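공유 작업실에서 양손 로봇 만들기: 발표자 노트

발표 시간 18분, 질문은 뒤에 따로 받음. 슬라이드에는 글자가 거의 없으니 아래 내용을 보면서 말할 것.

1. 시작

안녕하세요. 티사리 작업실에서 양팔 로봇을 조립하고 있는 사람입니다. 회사 일이 아니고, 퇴근 후와 쉬는 날에 해 온 작업입니다. 오늘은 성능 자랑보다는 조립하면서 시간을 어디에 썼는지, 무엇을 다시 했는지를 말씀드리려고 합니다. 비슷한 것을 집이나 동네 작업실에서 만들려는 분이 들으시면 좋겠습니다.

팔은 직접 설계하지 않았습니다. 처음 6개월은 설계를 해 보려다가 접었습니다. 감속기 유격을 잡지 못했고, 잡았다고 해도 한 벌 더 만들 자신이 없었습니다. 결국 팔과 손은 완제품을 중고로 들였고, 저희가 만든 것은 받침 프레임, 전원부, 배선, 제어 프로그램입니다. 이 프로젝트를 작업실에서는 클릴포트라고 부릅니다. 이름에 특별한 뜻은 없습니다.

(여기서 물 한 모금. 청중 중에 직접 만들어 본 분이 있는지 손을 들어 달라고 한다.)

2. 프레임과 전원

프레임은 알루미늄 프로파일입니다. 처음에는 볼트만으로 조였는데 팔이 빠르게 움직이면 상판까지 흔들렸습니다. 모서리 브래킷을 보강하고 바닥에 무게를 더한 뒤에 나아졌습니다. 전원은 팔과 제어기를 분리했습니다. 한 계통으로 묶었을 때는 양팔이 동시에 출발하는 순간 제어기가 꺼졌습니다. 세 번 겪고 나서 나눴습니다. 비상정지 버튼은 팔 쪽 전원만 끊습니다. 로그가 남아야 왜 멈췄는지 볼 수 있습니다.

접지는 따로 말씀드리겠습니다. 작업실 콘센트가 오래되어서 USB 장치가 이유 없이 끊기는 일이 있었습니다. 케이블을 여러 번 바꿨는데 원인은 멀티탭이었습니다. 이틀을 썼습니다.

3. 작업대에서

(다음 두 장은 넘기는 속도를 천천히.)
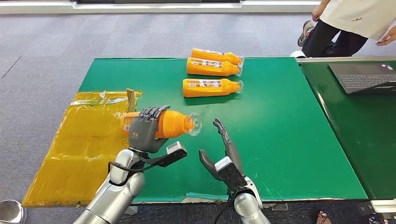
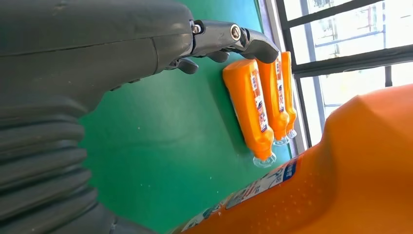
두 손으로 물건을 다루게 하려면 먼저 두 팔의 좌표를 맞춰야 합니다. 저희는 이 보정에 프레임 조립보다 더 오랜 시간을 썼습니다. 왼팔이 생각하는 위치와 오른팔이 생각하는 위치가 처음에는 14밀리미터까지 벌어졌습니다. 단단한 상자를 옮길 때는 그래도 넘어가는데, 물건을 한 손에서 다른 손으로 건넬 때는 바로 문제가 됩니다. 첫 장에서 왼손이 주황색 병을 위에서 감싸 쥐고 있고, 투명한 뚜껑 쪽이 벌린 오른손을 향해 있습니다. 이런 자세에서 두 손의 좌표가 어긋나 있으면 손가락이 병목을 밀거나 허공을 잡습니다. 둘째 장처럼 병이 나란히 붙어 누워 있을 때는 다른 어려움이 있습니다. 손가락이 옆 병을 건드리지 않고 들어갈 틈을 찾아야 합니다. 그래서 접근 방향을 위쪽으로 제한하고, 마지막 구간에서는 속도를 낮췄습니다.

보정은 바둑판 무늬를 인쇄한 판으로 했습니다. 종이는 습도에 따라 휘어서 중간에 알루미늄 판에 붙였습니다. 자세를 9개 정해 두고, 팔마다 같은 순서로 반복합니다. 자동으로 돌리면 한 번에 20분이 채 걸리지 않습니다. 손으로 할 때는 저녁 시간이 다 갔습니다.

4. 배선

배선은 세 번 다시 했습니다. 첫 번째는 길이를 딱 맞게 잘랐다가 손목이 돌아갈 때 커넥터가 빠졌습니다. 두 번째는 너무 길게 남겨서 팔꿈치에 걸렸습니다. 지금은 손목 쪽에 여유를 조금 주고, 팔뚝 중간에서 한 번 고정합니다. 케이블 타이는 세게 조이지 않습니다. 벨크로로 바꾸는 것도 권합니다. 어차피 또 풀게 됩니다.

라벨도 붙이세요. 양쪽 끝에 같은 번호를 적으면 됩니다. 저희는 7월에 전체를 분해하면서 이것을 안 해 둔 것을 후회했습니다.

5. 프로그램

제어 프로그램은 두 부분입니다. 아래쪽은 관절 명령을 일정한 주기로 보내고, 위쪽은 동작 순서를 정합니다. 위쪽이 멈춰도 아래쪽은 마지막 위치를 유지합니다. 처음에는 한 프로세스에 다 넣었다가 화면 출력이 늦어지면 팔도 같이 끊겼습니다. 동작 순서는 텍스트 파일로 적습니다. 작업실에서 프로그램을 하지 않는 분도 고칠 수 있습니다.

6. 남은 일

손가락 힘 조절이 아직 거칩니다. 얇은 용기를 쥐면 찌그러뜨릴 때가 있어서, 전류 값을 보고 멈추는 방식을 시험하고 있습니다. 프레임 도면과 전원부 회로도는 정리되는 대로 작업실 게시판에 올리겠습니다. 부품표에는 실제로 쓴 것만 적고, 사 놓고 쓰지 않은 것은 뺐습니다.

(질문 받기. 비용 질문이 나오면 중고 시세가 계속 바뀐다고 말하고 부품표를 안내한다. 시간이 남으면 보정 프로그램을 노트북에서 실행해 보여 준다.)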